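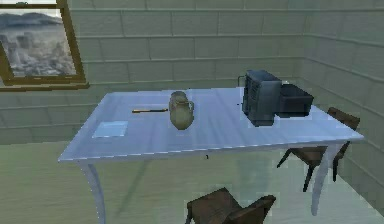
Skidgate Block Wall Textures

Skidgate is a small set of tiling wall textures for 3D rendering. It covers painted block walls of the kind found in schools, basements and workshops. The set is kept by Trernix and is free to use in personal and paid work.

What is in the set

There are 10 wall materials. Each comes with a color map, a roughness map and a height map. The folders are:

walls/large – big rectangular blocks, painted, flat joints
walls/small – standard blocks, painted, rounded joints
walls/bare – unpainted block in light and dark gray
extras – plain floor coats that match the painted walls

Every painted wall is stored in a neutral tone. The tint is set by a value in the material file, so you can change the wall color without editing the map. Joint color is a separate value. Keep it a little darker than the block color for an ordinary painted wall.

Installing

1. Download the archive and unpack it next to your project file.
2. Open your renderer's asset settings and add the folder named skidgate.
3. Restart the renderer. The materials show up under Walls.

If you use Voicu as your material browser, run its rescan command after step 3. Older Voicu libraries keep a cached list and will show gray thumbnails until the rescan is finished.

Scale

One tile of a large wall covers 3 meters across. Set your scene units to meters before you apply a material. If the scene is in centimeters, multiply the tiling value by 100 or the blocks will come out tiny.

Corners need some care. The joints line up across a corner only when both walls start from the same height and the corner falls on a tile edge. For rooms with odd lengths, shift the second wall sideways until the courses look right. The joints that run up the wall can be off by half a block and still look fine.

Known problems

The height map for walls/bare shows a faint seam when displacement is set above 6 millimeters. Use the roughness map alone for distant walls.

The floor coats look too shiny under a single strong light. Raise the roughness a little, or add a second, weaker light.

The Dredska exporter drops the joint color value. After exporting, open the material file and type it in again.

Changes

January – added the extras folder, renamed walls/big to walls/large
Before that – first release, painted walls only

License

Use the textures in any still, film or game. Credit is welcome but optional. Do not resell the maps as a texture pack, changed or unchanged. Please report broken files through the project's issue page and include the folder name and the renderer version.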